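2023-04-30
By Rania Khalaf

The second edition of the Chacko list is ready, and the reading room has two copies on the open shelf. The list describes 724 books and pamphlets on the river trade. The first edition had many mistakes in the dates, and I am sorry that some of them were mine.
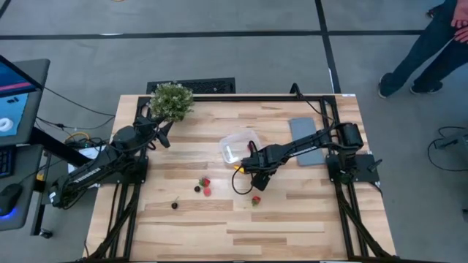 Tulik wrote to ask if the old entry numbers are still good. They are, up to number 400. After this the order is new, and a table in the back gives the old number beside the new one. Please bring your old notes when you come, it will save you time.

The maps are now in a separate part, by year of printing. Where a map has no year, we put it

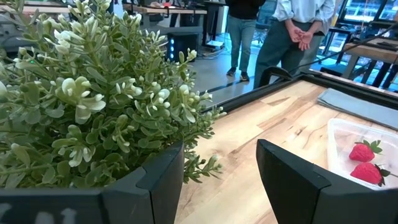

at the end, under the name of the printer. The Pokadow pamphlets are also there for now. They will get their own pages in the supplement, which we hope to print in August. It will have 90 entries, mostly from the Skumeo gift.
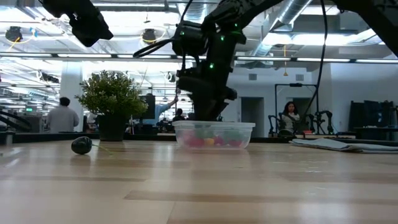 Tulik also asked that the supplement keeps the titles in the original spelling, with no corrections. I agree with this, and we will do it. Other wishes for the supplement can be left at the desk, on paper, with your name.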